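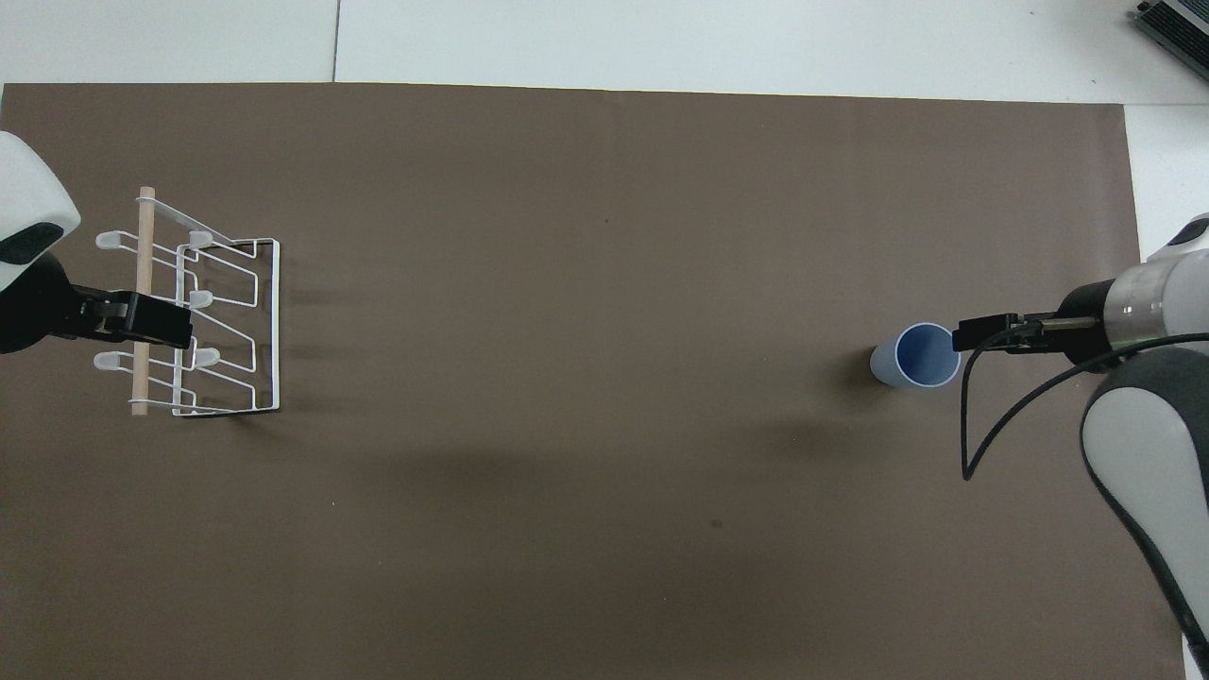 White wire dish rack on brown paper, with a wooden dowel alongside.

Gordon Melnyk
Hard water, a thread. Several people in Uselcombe have asked why glasses dry with spots on and whether a softener is worth fitting. Short version: depends which part of the hardness is bothering you.

Gordon Melnyk
Hardness is dissolved calcium and magnesium. It comes from the rock the water has been through. Ours measured 16 German degrees at my kitchen tap in August. Suppliers may quote mg/l as calcium carbonate or as calcium, and those are different numbers for the same water. Check the unit before you set anything.

Gordon Melnyk
There are two kinds. Temporary hardness is the bicarbonate part and drops out as scale when the water is heated. Permanent hardness is mostly sulphates and stays dissolved when you boil it. Kettle fur is the first kind. Spots on a glass can be both, as drying leaves behind whatever was in the drop.

Gordon Melnyk
So a hotter rinse doesn't remove the minerals. It makes the glass dry faster, and the drops that stay on it still leave a mark. Rinse aid works on the shape of the drop: lower surface tension, thinner film, fewer beads. A tea towel takes the water off before it can evaporate.

Gordon Melnyk
Cylinders. Scale forms faster as the water gets hotter. My Hotia was set to 70 by the previous owner and the immersion element had a crust on it. It's set lower now, but don't go below 60 at the cylinder. Legionella is a worse problem than scale.

Gordon Melnyk
Ion exchange softeners swap calcium and magnesium for sodium. The total dissolved solids hardly change, so you can still get spots. They are sodium salts and wipe off with a damp cloth. Calcium carbonate needs acid.

Gordon Melnyk
Mine is a Kerkano, single tank, metered. It regenerates every nine days with two of us in the house. Timed units regenerate whether you've used the water or not, which wastes salt if you go away. Keep one unsoftened tap for drinking and for making up baby feed.

Gordon Melnyk
Citric acid for the kettle. Dissolve it in cold water, warm gently, leave, rinse twice. If you boil a strong solution you can get calcium citrate, which is harder to shift than what you started with. Never mix any descaler with bleach. Keep it off marble and limestone too.

Gordon Melnyk
@Lucie Beaudoin asked about magnetic clamps. I had one on the rising main for nine months, made by Fuchs. Hardness at the tap was the same before and after, as you'd expect, since they don't claim to remove it. The kettle furred up as usual. One house, no control, so make of it what you like.

Gordon Melnyk
@Rory Tennant yes, test strips are good enough for setting a softener. Dip, shake off, wait the time on the packet, read it in daylight. Drop kits are better if you want to know when the resin is going. I'll post the settings page from the manual tonight.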